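Countertop care, quick version

Typing this between loads of laundry so bear with me. Stone and stone-look counters, what works at our house.
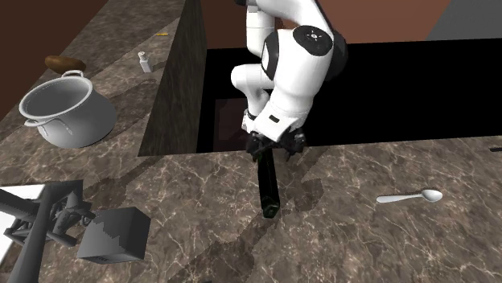
Daily wipe – warm water, one drop of dish soap, soft cloth. Then a second cloth, just water. Skip the second one and you get that dull film everybody blames on the stone.

No vinegar on real marble. No lemon either. Etches it, and the marks don't wipe off. Laminate is less fussy but go easy anyway.

Oil spots: baking soda and water, thick like pancake batter. Spread it, cover with plastic wrap, tape the edges, leave overnight. Might take 4 tries on an old stain. Mine did.

Coffee rings. Same paste but with a splash of peroxide instead of water. Light stone only!! Test a corner first.

Sticky stuff, labels, candle wax – plastic scraper or an old gift card held almost flat. Never a knife. For whats left, rubbing alcohol on a cotton ball.

Oil and syrup bottles leave rings because the drip runs down the side and sits there. Put them on a saucer. Wipe the bottoms when you wipe the counter, takes two seconds.

Sealing: drip some water on and go do something else for ten minutes. Dark spot when you come back? Time to reseal. Wipe on thin, buff off before it drys. I did it too thick one July and spent the evening rubbing out streaks.

Hot pans go on a trivet, every time, even if the store said its fine.

Crumbs in the seam by the stove – old toothbrush, then the vacuum with the skinny nozzle.

Grout next time, if I get to it. Mine is a mess right now.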